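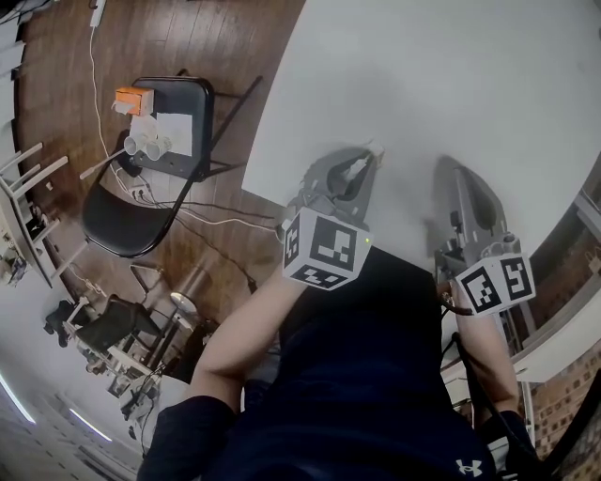 Figure 2. White table with a black folding chair to its left; the seat holds a small orange box, paper and two clear plastic cups.

4.2 Seats as secondary surfaces

Seats were coded separately from tables and shelves. Of the 3495 object placements in the Merrick survey, 456 were on a seat with no occupant. Folding chairs accounted for most of these. The seat in Figure 2 is typical of the class: light items, no container around them, and cups lying on their sides. Power strips and cords on the floor were recorded under a separate heading (Section 4.4), even where they ran between chair legs.

Talpur and Bright coded all placements independently – disagreements went to Malhotra. Most concerned loose paper, which one coder treated as an object and the other as a liner. The final scheme treats paper as an object unless something rests on it.

Table size was entered by class only. Small tables with slender legs, and few items on top, were kept apart from desks.

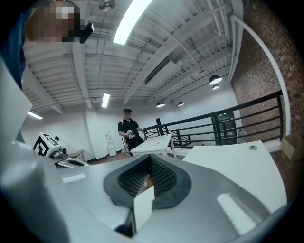
How was a chair coded if a person sat down on it during the session?
It was coded as a seat for the whole session, and anything moved off it was entered again at its new location.

Placements on chair backs, mainly coats and bags, were excluded from the seat totals and are listed in Appendix B.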